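Nadgate phone rumour archive

README for the text collection

What the collection holds

Nadgate is a set of short English news posts and forum comments on unreleased phones and tablets. It was put together to study how rumours about new handsets spread between sites, and how often the same claim comes back under a different source. There are 246 posts in the current version, drawn from 45 threads. Each post is stored as plain text, with one file per thread.

The posts were written by members of the Skaltetport message board, who agreed to their text being reused. User names have been replaced by short codes. Signatures, adverts and quoted replies have been taken out. Spelling mistakes have been left alone.

Fields

post_id: a number, unique within the collection
thread: the name of the thread file
maker: the phone maker named in the post, for example Asus, or "none"
claim: a single sentence giving the main claim
source_type: leak, shop listing, unnamed contact, guess or repeat
body: the text of the post

If a post makes two claims, the one that comes first goes in the claim field. The other can still be found in the body. A post that names more than one maker has the makers separated by a semicolon.

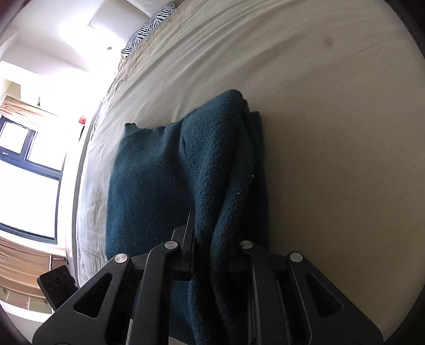
The source_type labels were added by hand. Blagoje Lazarević labelled the whole set and then went through it a second time after a break. Where his two labels differed, the second was kept. The label "repeat" is used only when the post links to an earlier report or names it outright. A post that merely sounds familiar is marked "guess".

Using the files

The text is UTF-8 with Unix line endings. Fields are separated by tabs, and the body is always the last field on the line. Line breaks inside a post have been changed to a single space. A small script called radonjić_split, named after the Radonjić thread it was first tried on, divides the threads into a main part and a test part of 200 and 46 posts. It keeps the original order. If your system has trouble with the accented letter in the script name, rename the script; nothing else calls it.

Known problems

Long threads make up too much of the set, so a few regular posters have a large say in the word counts. Tablets are thinly covered. Prices appear in several currencies and have not been converted. Some posts refer to pictures or links that are no longer on the board.

None of the claims has been checked against what the makers later released. Please don't use the collection as a record of real products or launch plans.

Changes

Version 2: removed duplicate posts, fixed the maker field where a network had been entered by mistake, added the November threads.
Version 1: first release.

Corrections can be sent through the Nadgate page on Skaltetport. Please give the post_id and the field that needs changing.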